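Workshop tips: folding laundry with hand-held grippers

Notes from the Varnwood robotics club, laundry task, November. They apply to the Fang grippers but should hold for any parallel-finger type.

Fold on a bed before moving to a table. A bedspread gives slightly under the fingertips, so they can get beneath a hem without scraping. Pull it taut first, or it will be picked up together with the garment.

Lay trousers flat with the back pockets up and smooth the legs by hand. Grip the waistband at the side seam, 2 cm in from the edge. Denim is stiff enough to hold a crease, which makes it a good first garment. Leave thin cotton until later.

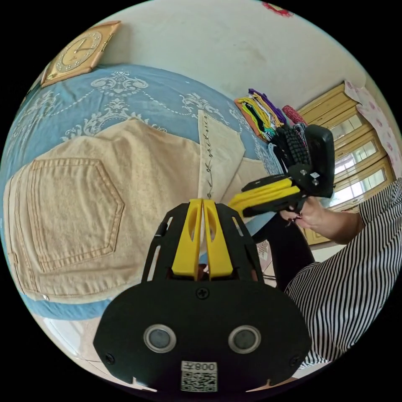 With one gripper in each hand, close both before lifting and keep them level. If one side rises early the cloth twists, and the fold has to be started again. Move at half your normal speed – the tracking drops out on quick turns of the wrist.

Wipe the lenses with a dry microfibre cloth at the start of each session. Lint collects on the finger pads as well; a strip of masking tape lifts it off.

Keep finished items in a stack at the far end of the bed, heaviest at the bottom. Knitwear snags on the finger cutouts, so fold it last.

Our last set ran to 54 folds, of which 52 were usable. Spare finger pads are in the Pladex box on shelf 7.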